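The 151 drops at Bunberg, and what we are being asked to believe about them

Members who were at the July meeting will remember the promise. The Menaleck grasping package would be trained almost entirely in simulation, it would need very little time on real arms, and it would pick up household objects it had never met before. We were shown a success rate that looked wonderful on a slide. Several of us asked what counted as a success and got a fairly cloudy answer.

We now have a better one. The trial at the Bunberg site was set for 1,000 picks on a real arm. It was stopped after 500, and in those 500 the arm let go of the object 151 times. Most of the drops came after the lift, with the arm already swinging toward the place where it was supposed to put the thing down. A few of the heavier items left the table altogether, and one landed outside the taped line on the floor. The line was drawn on the assumption that anything dropped would fall more or less straight down.

Nobody was hurt. I am glad of it, and I would also like us to stop using it as evidence that the setup was safe. The arm was running at its slow setting and people happened to be standing on the other side of the table.

The explanation from the Hladun side is that the gripper pads were worn. Maybe they were. Pads do wear, and the log for that arm is thin enough that I can't tell you when they were last changed. But new pads were fitted at pick 300, and the drops went on at much the same pace afterward. If worn rubber was the whole story, I would expect to see a bend in the line there, and I don't see one.

What I think happened is duller. The simulator marks a pick as good when the object is clear of the table and between the fingers. It does not ask whether the object stays there through a fast turn of the wrist. Friction is set to one generous value for everything, so a lumpy thing touched at two bad points holds as well as a block gripped square. Train against that for long enough and you get an arm that is very good at lifting and has never been marked down for what comes next.

The household set is where the scoring ought to bite. It has a dining table with a saucepan and a potted plant close to the pick area, and the arm has to bring a small, knobby dark object up from among them. As soon as there is air under it, the run goes down as a pass.

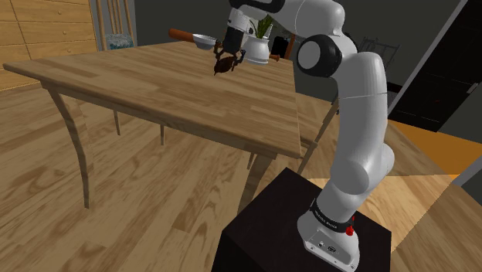
Hladun's written reply to an early draft of this item says the lift test is standard practice in the package, that it was never meant to stand in for a full carry, and that users are expected to add their own hold check before moving to hardware. The reply adds that the friction value can be changed in the settings file.

Fine, but the quick-start guide we were given does not mention a hold check, and the success rate on the slide was not labeled "lift only." I went back and looked. A reader in a hurry would take it to mean the job got done.

I have no quarrel with simulation as such. It is cheap, it breaks nothing, and the team at Arnville has used it for years to catch bad paths before they reach a motor. They also rerun a share of every batch on the real arm and publish both numbers side by side, even when the second one is embarrassing. I would like to see the same from Bunberg before the other 500 picks go ahead.

Until then, sites using the package should keep to the slow setting and move the floor line out to the full reach of the arm plus a margin for throw. Put a two-second hold and a wrist turn into the test, and score the pick after that. Write down the date when pads are changed. If your own numbers look much better than Bunberg's, send them in with the logs attached, and say which friction value you used.

The raw log from the stopped trial can be had from the newsletter desk. It is missing the force readings for the first part of the run, and we have asked why.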